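Skesgate Centre for Workplace Studies
Facilities and Office Practice, Level 1
Handout 4: Arranging a Small Office
Module tutor: Bindu Chacko

Purpose of this handout

These notes accompany the fourth lecture and should be read before the Friday seminar. They cover the arrangement of a small office for one or two people: where the chair stands in relation to the window, what may reasonably be kept on the desk, and how outdoor clothing is stored. Electrical safety and lighting levels are dealt with in Handout 5.

4.1 The chair

A task chair for full-day use should have an adjustable seat height, a back that supports the lower spine, and armrests that do not prevent the user from drawing up to the desk. A separate headrest is useful to those who spend long periods on the telephone or reading from a screen, but it should be treated as an addition. It does not make up for a back which has been set at the wrong height.

Mesh backs are now common. They allow air to pass and are easily cleaned with a soft brush. The seat is usually padded, and the padding will wear well before the mesh does. When inspecting a used chair, students should press the front edge of the seat with the flat of the hand. If the board underneath can be felt, the seat pad is due for replacement.

Chairs on castors need a castor suited to the floor. Hard castors are intended for carpet and soft castors for wood, laminate or tile. The wrong type on a plank floor will leave tracks along the joints, and these are difficult to remove without refinishing.

4.2 Windows and daylight

The desk should stand at a right angle to the window wherever the room permits. Facing the window causes glare in the eyes, and sitting with one's back to it causes glare on the screen. Trees or shrubs outside soften the light in summer, though in January the same window may admit low sun for much of the morning. The position of the desk should therefore be checked in both seasons before any cabling is fixed.

4.3 Coats and bags

Coats hung on chair backs pull the chair out of balance and trail on the floor. Every occupied room should have a stand or a row of hooks. A branching stand takes little floor space, but it must be loaded evenly, and it should never be placed in the swing of the door or across the route to it. A corner beside the window is often suitable, provided that the blind or catch can still be reached.

4.4 Plants and small items

One small plant on a desk is generally acceptable. Fleshy-leaved kinds need little water and tolerate the dry air of a heated office. The pot must have a saucer. Plants are the responsibility of the person who brought them in, and arrangements should be made for them over the summer closure.

Other personal items should be kept to the rear of the working surface, leaving the front 60 cm clear. Wood and wood-effect surfaces mark readily under cups and damp pots, and mats should be supplied with the desk.

4.5 Case study: the Trultdale move

Students will work from the brief supplied by Thirumalai Kandasamy, who managed the move of the Protora accounts team to Trultdale. The team occupied 15 small rooms. The furniture allowance was £3,000, with a further £3,000 held back for flooring and repairs. Existing chairs were kept where they passed inspection, and the Jang storage units were sold.

Before the seminar, prepare a single page setting out:

– which items you would inspect first, and why
– how you would divide the furniture allowance between seating and storage
– a sketch plan of one room, showing desk, chair, coat stand, window and door

Plans may be drawn by hand. Please mark the direction of the daylight with an arrow and write your name on the reverse of the sheet. Late work should be handed in at the module office by 4 p.m. on the day of the seminar.
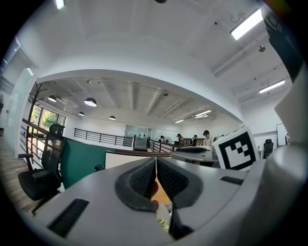
Figure 4.1. Mesh-backed office chair with separate headrest, coat rack and window (see 4.1 to 4.3).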